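Trelbridge Shared Workshop, members' list
Subject: Re: Block stacking cell, status and open items
Date: 2026-04-07

Members are asked to read this message together with the earlier one quoted below. It replaces the notes posted on the workshop door.

> The arm bench will be out of general use while the stacking job is set up.
> Please do not move the rail frame or the table top. Both have been
> squared to the arm base, and any shift means teaching every position
> again. The Pesstead program is on the shared drive in the folder marked
> 709. Use revision 12 only. Revision 13 contains an untested change to
> the approach height.
>
> Ibsa Shiferaw

The position remains as stated in that message, with the following additions.

The first part of the job is the two-tier layout: three blocks below, two above, with the upper pair set side by side. The lower blocks need not be perfectly parallel, but the upper pair must have enough bearing on them to stay put when the fingers open. Members running the program should check the lower tier before allowing the arm to continue.
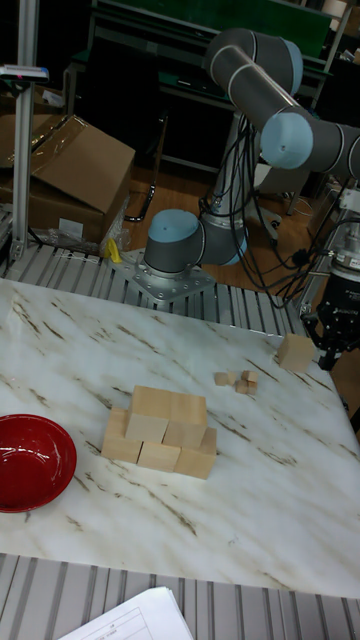 Ibsa Shiferaw replied that the angle of the lower blocks should not be left to the operator's judgment, and asked that the program pause after each one so that a straightedge can be laid against it. He would also prefer that the pick positions be taught from the block centers and the old corner marks dropped altogether. Both requests have been accepted and will be included in the next revision.

With regard to the gripper mount, the adapter between wrist and gripper was made in the workshop to the Domano drawing, with the bolt pattern changed to suit our flange. The bolts are to be checked at the start of each session. Anyone who finds one loose should tighten it, enter the fact in the bench log, and run the home position check before picking anything up. The spare adapter is in the second drawer and should stay there.
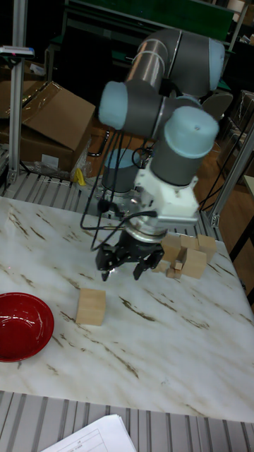 Cable routing is the largest open item. At present the slack is taken up by hand whenever the wrist program is altered, and this has led to different results depending on who did it. With the cables hanging in loops beside the white adapter and the gripper, a wrist turn close to the table needs to be stepped through at low speed first. A Kauppinen sleeve has been ordered and will be fitted when it arrives. Until then, the wrist limits in the configuration file are not to be widened for any purpose.

The second part of the job is the pyramid. It uses the same pick routine but a separate place table, and the two tables must not be mixed. Before starting, load the pyramid table, confirm the block size on the pendant, and run the full sequence once with the gripper empty. The release height is set 3 mm above the nominal surface of each row. Please do not reduce it to get a tidier stack. 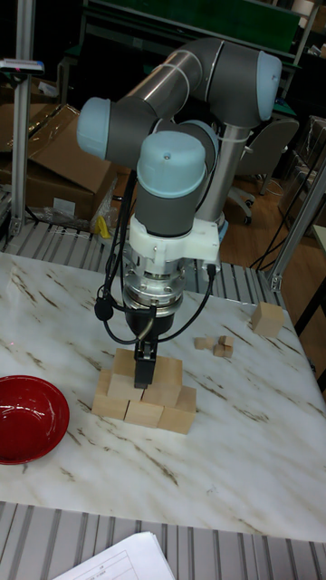
Finger clearance has been raised by several members, and the concern is a fair one. The gripper was chosen for the two-tier layout, where there is free space on all sides of the block being placed. In a stack of three, two and one, the narrow fingers have to reach down among cubes that are already standing, and a small error in the opening width can disturb the row beneath. It is proposed to limit the opening during placement and to withdraw straight up before any sideways motion. Members who have tried other values are invited to send them to the list with the program revision they were using.

The following items are still open:

Pause after each lower block (to be written)
Pick positions retaught from block centers
Cable sleeve to be fitted
Opening width for the pyramid to be agreed
Bench log to be moved nearer the pendant

The bench is to remain reserved for this work until August. Requests for time on it should be sent to the list and should state which place table will be used. Changes to the shared program are to be saved under a new revision number, with the previous revision left in the folder.

Bench coordinator
Trelbridge Shared Workshop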